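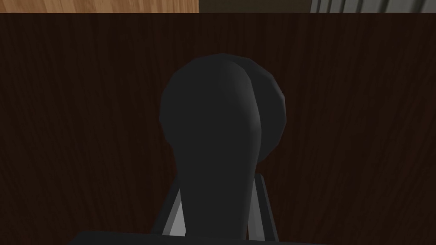

Dark brown wood panel with vertical grain.

Print | E-mail
Reading time: 3 min

Noise in the Charbonneau Reading Room
Isabelle Grewal, 10/07/2022

Our group wanted to know if students read less when the room next door is loud. We handed out 106 survey forms and got 42 back. Most people said talking bothered them more than music. 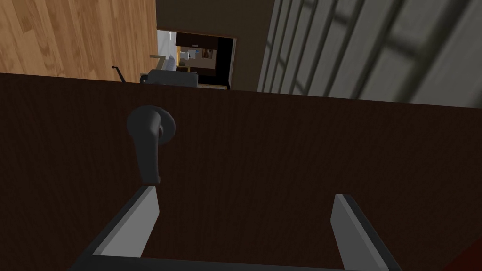 We also ran a short reading test. Each student read a passage of 800 words in a quiet room, then a second one with recorded talking. Three students dropped out before the second passage. The rest mostly read slower with the talking on, but their answers were no worse. The two passages may not have been equally hard, so we would test that first next time.

Related reports
Bus Wait Times on the Flivow Line
Lunch Waste at Flirard Hall
Sleep and Early Classes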